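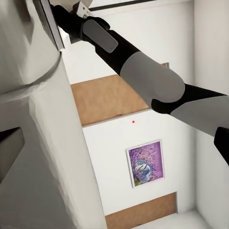 **Ticket:** Stop display at Salcedo Market shows departures that have left or never ran
**Opened by:** Charito Talavera, passenger information, Drernum bus network
**Assigned to:** Nisha Solanki, Grakik support
**Priority:** High
**Status:** Closed, one follow-up open

### Report

The display at Salcedo Market, northbound side, is showing wrong departure times for routes 600 and 2. Shopkeepers on the street started calling us on Friday morning. The bakery says customers wait inside with one eye on the sign, walk out when it says "3 min," and the bus has gone. Others stand there for a bus that the sign counts down to "Due" and then drops.

What we have checked ourselves:

- The mobile app shows the correct time for the same stop.
- The southbound display across the street is correct.
- The sign was power cycled by our street crew at 9:40. It came back with the same wrong times.
- The clock in the corner of the sign is right.

It matters more than usual at this stop. The Salcedo merchants' group counted around 3,000 people getting off there on a market day in May, and they use that number every time they talk to us about service cuts. If the sign keeps lying, they will be on the phone again, and they'll be right.

Please treat as urgent. Market is tomorrow.

Charito

### Log

**10:25, Nisha**
Picked up. Can you send me the stop code printed on the inside of the display door, and the software version from the boot screen if your crew wrote it down? The version in our records for this unit is old and I don't trust it.

**10:50, Charito**
Stop code is 1336. The crew didn't write down the version. They have gone on to another job and can be back at the stop after lunch.

**11:05, Nisha**
I don't need them to go back yet. I can reach the unit from here.

The display is online and has good signal. It is asking our server for departures every 30 seconds and getting an answer each time, so this isn't a dropped connection. The answers are wrong before they get to the sign. I am moving on to the feed.

**11:30, Nisha**
Compared three sources for route 600 northbound at 1336:

| Source | Next departure | Following |
|---|---|---|
| Vehicle location feed | 11:34 | 11:49 |
| Mobile app | 11:34 | 11:49 |
| Display | 11:38 | 11:52 |

The display times match the printed timetable from before the spring service change. The app is using live predictions. The display is falling back to a schedule, and the schedule it falls back to is out of date.

So there are two faults:

1. The display isn't getting live predictions.
2. The fallback timetable wasn't replaced at the service change.

**11:40, Charito**
We sent you the new timetable before the change. I have the confirmation email.

**11:48, Nisha**
You did, and it loaded. I can see it in the system. It was loaded against the new stop list, though, and this display is still tied to the old one. Let me explain after I have checked a few more units.

Was the stop moved in the spring?

**12:10, Charito**
Yes. The northbound stop moved one block up the street when the city widened the sidewalk outside the pharmacy. The shelter and the sign were moved with it. We kept the same code so people's saved stops wouldn't break.

**12:20, Nisha**
That's the cause. When the stop moved, the Dirnov data export created a new internal record for it and closed the old one. The public code stayed at 1336 on both. The app looks stops up by public code and takes the newest record. The displays look them up by internal record, and this one was never pointed at the new record. As far as the sign is concerned it is still standing at the old location, where no live bus is assigned to stop, so it shows the last timetable it had for that record.

The reboot made no difference because the setting is stored on our side.

**12:25, Nisha**
Plan:

- Point the display for 1336 northbound to the new record.
- Clear the cached timetable on the unit.
- Restart the display program remotely. This leaves the sign blank for a few minutes.
- Watch at least four departures on each route against the vehicle feed.

I would like to do this between buses, with someone at the stop to read the sign back to me. Can your crew do 1:30?

**12:40, Charito**
Yes, 1:30 is fine. I'll go myself, I have to drop off the notice for the merchants' group anyway. In the meantime I am putting a message on the app and a paper note on the shelter telling people to use the app times. 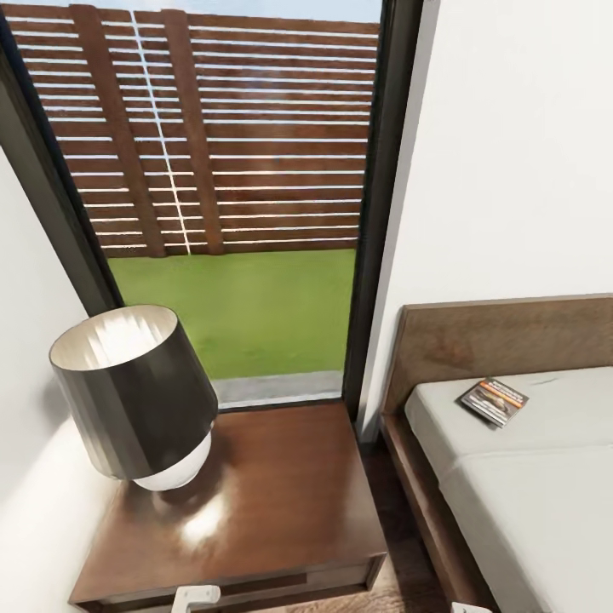
**1:32, Nisha**
Record changed. Cache cleared. Restarting now.

**1:37, Charito**
Sign went blank, then showed your logo, then "No departures." Still says that.

**1:39, Nisha**
Expected for the first minute or two. Tell me if it hasn't changed by 1:42.

**1:43, Charito**
Still "No departures." The 600 is at the light, I can see it from the shelter.

**1:51, Nisha**
Found it. The new record has the route list empty for displays. It's a separate field from the one the app uses, and whoever set up the new record left it blank. I have added routes 600 and 2. Please wait for the next refresh.

**1:53, Charito**
Showing departures now. 600 in 11 min, 2 in 6 min. The app says the same.

**2:45, Nisha**
Results from watching the unit:

| Route | Sign said "Due" | Bus at stop |
|---|---|---|
| 2 | 1:59 | 1:59 |
| 600 | 2:04 | 2:05 |
| 2 | 2:14 | 2:14 |
| 600 | 2:19 | 2:19 |
| 2 | 2:29 | 2:30 |
| 600 | 2:34 | 2:34 |

I'm taking the last pair as read from the next cycle, which I will check before I leave. Within a minute is normal for this model.

**3:10, Charito**
Thanks. Paper note is down and the app message is off. The bakery and the hardware store both have the new times.

Two questions before you close this:

Are there other stops with the same problem? We moved several when the sidewalks were done.

And why did it take until now to show up? The stop moved weeks ago.

**3:35, Nisha**
Second question first. Until the service change, the old timetable was close enough to the real times that the sign looked right. The buses now run a few minutes earlier through Salcedo, so the sign has been late ever since. I would guess people put it down to traffic for a while before anyone called.

On other stops, I ran a search for displays tied to a closed record and got one more hit, the stop outside the library. Its live data was also missing. I have corrected the record and filled in the routes. No one has reported it, but please have somebody look at the sign next time they pass.

**3:50, Charito**
Crew is going by the library at 4:30. I'll post what they see.

**4:15, Nisha**
Last departures checked for 1336. Route 2 showed "Due" at 3:59 and arrived at 3:59. Route 600 showed "Due" at 4:04 and arrived at 4:05. That makes four on each.

**4:42, Charito**
Library sign is good. Crew compared it with the app for both directions.

### Resolution

- Display 1336 northbound pointed to the current stop record.
- Route list filled in on the new record.
- Cached timetable removed.
- Same correction made at the library stop.

### For next time a stop is moved

1. Drernum opens a ticket with the stop code and the date of the move.
2. Grakik checks whether the Dirnov export has made a new record.
3. If it has, Grakik updates the display and the route list on the same day.
4. Someone at the stop confirms the sign against the app before the shelter is opened to passengers.

### Follow-up

Charito asked for a warning when a display has shown timetable-only departures for more than an hour during service. The data for this is already in the unit logs but nothing reads it. Raised as a separate request, assigned to Nisha. This ticket is closed and linked to it.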